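To: Karnedham gripper trials list
Date: January 18, 2019
Subject: Re: Choice of gripper for the small arm

The Idahosa group wrote:
> Members are asked to state which tip they would recommend before
> the March order is placed. Vorham would prefer a single type for
> all sites. Has the soft tip been tried over the box?

The Clultel bench submits the following in reply. The trial uses the small black arm on the grey mat, with the open cardboard box as the bin. Its floor is lined with yellow paper.
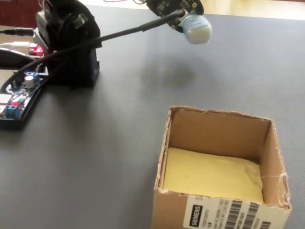

Our plan allows 266 runs for each tip, with the controller settings left unchanged throughout. Runs in which the arm stops before reaching the bin are to be recorded separately and should not be charged against the tip.

The two-fingered gripper is to be tried with the light blue roll, a soft and fuzzy item. Sites repeating the work are requested to use an item of similar softness and to note the finger opening at the start of each run.
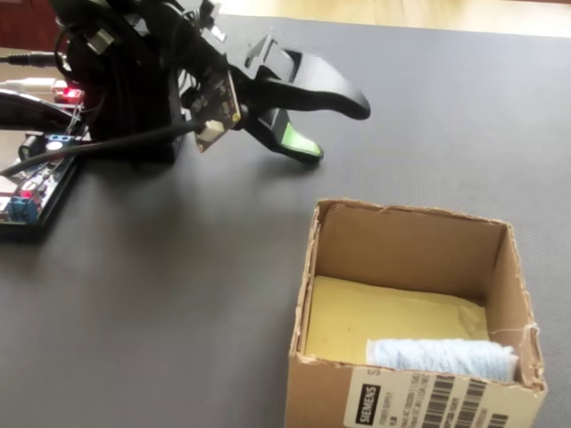
Two-fingered gripper, open, with green pad on the lower finger.

We do not yet support a single type for all sites. Comments on the plan should be sent to this list.

Clultel bench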